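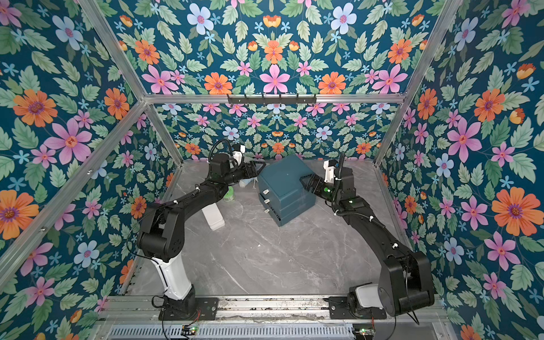
About Us | Our School

Sundau Language School is a small evening school for adults in Adbridge. We teach English to people who already live and work here, and who need it for the bank, the doctor, the parent meeting and the job interview. I am Gwawr Gape, and I opened the school after many years of learning English myself, as an adult, with a dictionary in my coat pocket.

We began with one class above a bakery on Woo Street. In the first June we had 40 students and not enough chairs. Now we have 59 places each term, in five groups, and the chairs are no longer a problem.

Our teachers are all trained to work with adults. Three of them learned English as a second or third language, and students tell us they like this very much. A teacher who has also been confused by "get over", "get by" and "get on with" explains these things with patience.

The lessons are two hours long, with tea in the middle. We use real letters, forms and timetables, and our own course book, Stalumora, which we wrote over two winters. It has 100 short dialogues. Some of them are a little old-fashioned (there is one with a fax machine), and we are changing these for the next printing.

We do not give homework every week. Many students work at night or have young children, so we ask only for ten minutes of reading a day - a newspaper is fine, a cereal box also.

New students come first for a talk with me. It is free and it is not a test. I will ask what you do, what is difficult for you, and which evenings you can come. After this we suggest a group, and you may try another one if the level does not feel right.

Fees are paid by the term or by the month. If you must stop because of work or illness, we keep your place until the next term begins. To arrange a visit, telephone the office after four o'clock or leave a note in our letter box at the side door.

1443 shares | 0 comments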